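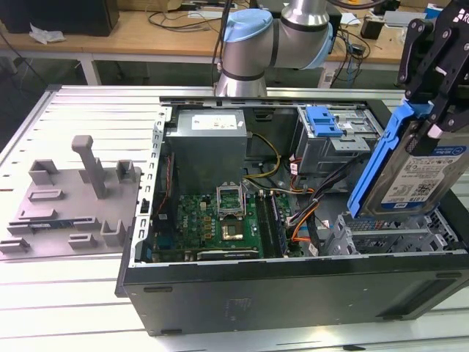
An open desktop tower with the side panel off, memory and processor in view.

Old computers wanted for the spring reuse drive

Every April the same thing happens in my house. I open the hall closet to put away the winter coats, and there behind the vacuum is the old family computer, which I have been meaning to do something about for longer than I care to admit in print. I know from talking to many of you after the Robles Street potluck that I am far from alone in this (one neighbor confessed to keeping three, plus a printer!), so I'm very happy to say that the reuse drive is back, and this year it will be in the side hall of the Jesmont Library, where there is a ramp and much better parking.

Last spring you brought in 293 items, and 82 of them went on to new homes, mostly to students at the adult evening school. Lindiwe Van der Merwe, who teaches the bookkeeping class there, wrote us the loveliest letter afterward, and I have pinned it up by the front desk for anyone who would like to read it. The rest went for parts or metal, and the little we earned from that paid for the new lamps in the reading corner.

We can take towers, laptops, flat monitors, keyboards, mice and any cables you can untangle. We can't take the big old glass monitors, microwaves or anything with a leaking battery, and I'm sorry about that, but the county yard will have them. Please copy off your photos and letters before you come. If you don't know how to clear a drive, leave it as it is and tell Teodoro Arroyo at the door, and he will put a red tag on it so that it gets wiped first.

Doors open at 9 in the morning and we pack up at 2. Antigoni Kourkoulas is bringing her walnut cake again, so do stay for coffee even if you only have a mouse to drop off. And if you can't manage the lifting, call the desk and ask for Encarnación, who is making up the pickup list for the Hulance Avenue side of town.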